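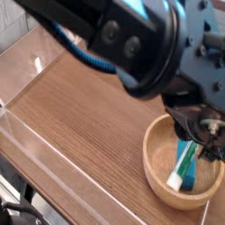 Wooden bowl, wooden tabletop.

Home Explore Notifications Lists Profile

Uzma Yousafzai
Thread on hard water, limescale and why the figure on your supplier's website may not be the figure at your tap. I spent October testing mine. Long, with numbers. 1/

Hardness is dissolved calcium and magnesium. UK suppliers normally report it as milligrams per litre of calcium carbonate. That is a unit of convenience. The calcium in cold tap water is mostly there as calcium and hydrogencarbonate ions. 2/

When you heat the water, carbon dioxide leaves, the balance shifts and calcium carbonate comes out as a solid. It sticks best to whatever is hottest. In a kettle that's the base or the element. In a combi boiler it's the plate heat exchanger, where you can't see it. 3/

The part that comes out on boiling is called temporary hardness. The part that stays (sulphates and chlorides, mostly) is permanent hardness. Two towns can have the same total and very different kettles. 4/

Broltilstead is on chalk. My kitchen cold tap, first sample: 351 mg/l total. Anything over 300 is usually labelled very hard. The postcode checker gave me a single figure for the whole zone, which is an average over a year. 5/

Same tap, sample boiled for ten minutes, cooled, filtered, topped back up to the original volume with deionised water: 82 mg/l. Subtract and you have 269 mg/l temporary. So most of what I pay to heat is willing to turn into rock. 6/

The topping up matters. If you skip it, evaporation concentrates what's left and the permanent figure reads high. I skipped it the first time and threw the result away. 7/

Method: titration with EDTA, drop-count kit of the sort sold for aquariums. Red to blue end point. Do it against white paper in daylight. Under a warm bulb the purple stage in the middle looks like the end and you stop two drops early. 8/

Test strips are fine for telling soft from hard. They top out well below my water, so every strip from this house looks the same. 9/
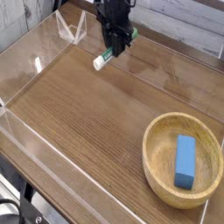
Green and white, label too small to read from here.

Now descaling. Limescale dissolves in nearly any acid. Vinegar works, slowly, and the kitchen smells. Citric acid is cheap and has no smell. I use 30 g in a litre of water. 10/

Don't boil citric acid in a heavily scaled kettle. Calcium citrate gets less soluble as the temperature goes up, and you can swap a chalky crust for a tougher one. Warm water, switch off, leave it half an hour, rinse, repeat if needed. 11/

Taps: wrap with kitchen roll soaked in the same solution. Keep it off marble, limestone and any worktop containing them. They are the same mineral as the scale and the acid can't tell them apart. Never mix any descaler with bleach. 12/

Aerators unscrew. Mine had 32 holes in the insert and only a handful were letting water through. Ten minutes in a mug of acid. Flow at the kitchen tap is back to what I remember from when we moved in. 13/

Softeners. An ion exchange unit swaps calcium and magnesium for sodium. It doesn't remove dissolved solids, it changes which ones you have. Softened water can still leave a mark when it dries, but the mark wipes off. 14/

Sodium added is 0.46 mg per mg of hardness removed. At my figure that comes to 161 mg/l if every last bit is exchanged. The usual limit for drinking water is 200, so it passes, but the usual advice is to keep one unsoftened tap for drinking and for baby feeds. 15/

Danish Usmani asked about the clip-on magnetic ones. I borrowed one from Farzana Paracha and left it on the cold feed for 37 days. Total hardness was unchanged, as expected, and the makers don't claim otherwise. The claim is that the scale forms differently. 16/

I weighed the scale from the kettle before and after. The difference was smaller than the error on my scales. One kettle, one house, no control. Read nothing into it either way. 17/

Jug filters do lower temporary hardness while the cartridge is fresh. Mine was well past its best some time before the indicator said so. In water this hard, go by the film on your tea. 18/

On that film: it's calcium carbonate plus oxidised compounds from the tea, sitting on the surface. A squeeze of lemon clears it. So does making the tea stronger, which brings the pH down a bit. 19/

Kekeli Agbenyega ran the same kit in Olbridge, on reservoir water off moorland, and got an end point on the second drop. No scale in the kettle after four years. The trade-off there is that soft water is harder on old lead and copper pipe, so run the tap first thing in the morning. 20/

Correction to 15: the factor assumes hardness as calcium carbonate. If your supplier quotes calcium alone, multiply by 2.5 first. German and Clark degrees need their own conversions. Thanks to Berenice Zamudio for spotting it. 21/

Next job is the shower hose. Readings from the hot side will go up on Thursday if the reagent arrives. 22/22

82 replies 37 reposts 351 likes
Last updated Thursday, 19:40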